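Sim project for the summer robotics class — is this worth 2 months?

gradient_goat
Our club went all virtual this summer, so the class project is a simulated house robot. Jairo Ospina runs the class and picked Kanum as the simulator. The task is tidy-up: find the thing, grip it, put it where it belongs. Every episode gets new wall and floor textures at random. We get 800 practice episodes per team and then a scored run of 40.

I'm on team Inga and I have doubts. The wrist view is what our grasp code gets to work with, and a lot of the time it's mostly wall.

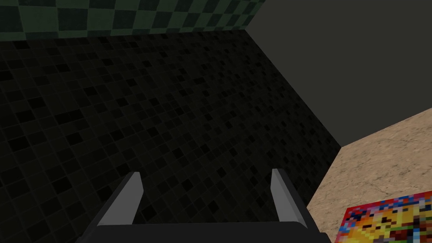
Wrist view, fingers open, facing the dark tile.

My complaint is that we spend our time fighting bathroom tile and learn nothing about picking things up. Has anyone seen a policy trained on this stuff do anything on a real arm?

posted 2020-08-10

tinbucket
No. Next question.

OK, longer answer. I did the Leron version of this class. Our score in sim was great and then the real gripper closed on air over and over. Random textures got the credit in every slide deck and I never saw one test with them turned off.

marlowe_k
Did you run that test yourself?

tinbucket
We ran out of time. I'm not proud of it.

marlowe_k
Then you don't know either. Ugly walls are cheap. If your detector falls over when the wall goes checkered, I'd like to find that out in August and not with a motor running. The wrist view is also only half of it. What's the body view like?

gradient_goat
Better, I'll give you that. You get both arms and a decent chunk of room, so there's at least something to plan with.
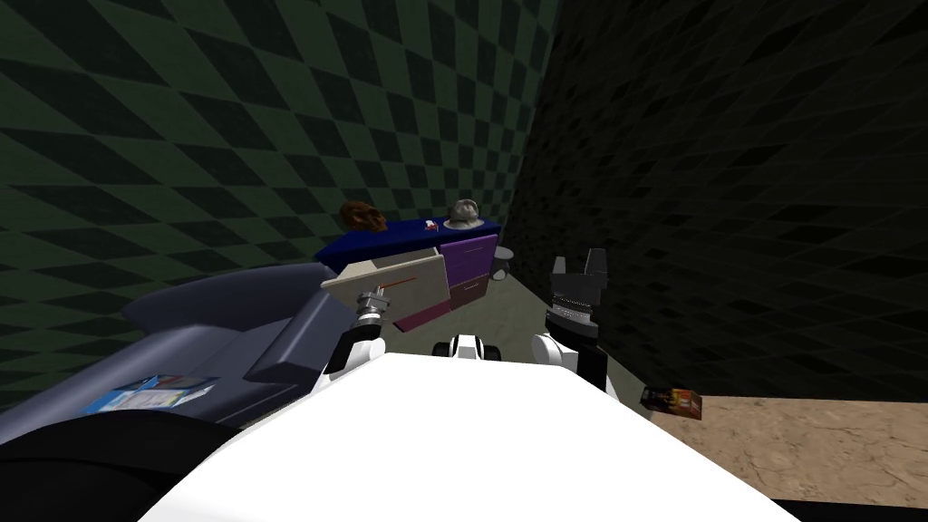 But the planner treats the two views as separate problems, and the handoff between them is where we lose most episodes. Jairo says to fix the handoff before touching the grasp code. I think he's guessing.

pdx_servo
He's right though. Team Jorkstead had the same fight in May. They spent 400 episodes tuning finger width and got nowhere, then logged the target pose at handoff and found it was in the wrong coordinate frame.

gradient_goat
We do log it. I haven't plotted it.

marlowe_k
So plot it.

tinbucket
Plot it, sure, but also do the run I didn't — half your episodes with plain walls, half with random ones, same seeds. If the scores match, you can stop arguing about tile. I still say it won't carry over to hardware.

gradient_goat
Fine. Pose plot tonight, then the split if the team will give up the episodes. I'll post numbers even if they make me look bad.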